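J'avais rendez-vous avec Craig Tosh un mercredi, à neuf heures du matin, et je suis arrivée en retard (le tram, comme toujours). Il ne m'en a pas voulu. Il avait déjà fait le café et retourné trois toiles contre le mur, « pour qu'on parle d'abord », m'a-t-il dit. Moi qui venais pour voir de la peinture !

Tosh peint des natures mortes. Des bols, des torchons, parfois un citron, et depuis l'an dernier de petits objets en métal. Il montrera 8 tableaux en avril à la galerie Gemance, sa première exposition seul depuis six ans. Je lui demande pourquoi si longtemps. Il rit. « Parce que je suis lent ! Un petit format me prend quatre mois. Les gens croient que j'exagère, mais venez tous les jours, vous verrez, je gratte plus que je ne peins. »

Il a appris le métier à l'atelier Bruver, une école privée où l'on dessinait des plâtres toute la première année. Interdiction de toucher à la couleur. « J'étais furieux. J'avais dix-neuf ans, je voulais faire des grands ciels rouges, et on me collait devant une oreille en plâtre. Une oreille ! Je l'ai dessinée tout l'hiver. » Il en parle aujourd'hui avec tendresse, je crois, même s'il fait la grimace en prononçant le nom de l'école.

Et les ciels rouges, alors ? Il en a fait, bien sûr, en sortant. Une série entière, accrochée chez Drurnell, qui n'a pas trouvé preneur. Il en a vendu un seul, à sa tante. Les autres sont au grenier, ou repeints par-dessus - il m'en montre un, d'ailleurs, dont on devine encore l'orange sous une nappe grise. J'adore ce genre de fantômes, je le lui dis, et il hausse les épaules : « C'était surtout pour économiser une toile. »

On parle de Chardin, forcément. Il y revient souvent, il a recopié des détails au musée pendant des années. Ce qui l'intéresse, ce sont les bords, l'endroit où un objet finit et où la table commence. « Si le bord est trop net, l'objet a l'air découpé. Trop flou, il s'en va. Je passe mes journées là-dessus, c'est un peu ridicule dit comme ça. » 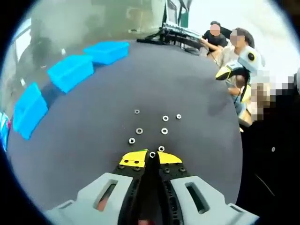 Pour le métal, m'explique-t-il, tout se joue dans les gris. Il en prépare 6 avant de commencer, du plus chaud au plus froid, et n'utilise le blanc pur qu'à la toute fin, une touche ou deux, posées au petit pinceau. « Les étudiants mettent le reflet tout de suite, ça les amuse. Après ils n'ont plus rien en réserve. » Il donne un cours du soir, et je sens qu'il a dû répéter cette phrase souvent !

Je finis par poser la question de l'argent, un peu gênée. Le plus petit tableau sera proposé à 735 euros, cadre compris. Il trouve ça cher, sa galeriste trouve ça donné, ils se sont disputés au téléphone la veille. Le prix Adebisi, reçu il y a deux ans, lui a payé le loyer et un chevalet correct. Pour le reste, il y a les cours.

Vers midi, il a enfin retourné les toiles. Je ne vais pas vous les raconter, allez les voir, mais la deuxième, celle du torchon bleu, je suis restée devant un bon moment sans parler (ça m'arrive peu). Il rinçait les tasses derrière moi. Il m'a demandé si je trouvais le bleu trop fort. J'ai dit non. Il a répondu qu'il allait quand même y retoucher avant l'accrochage.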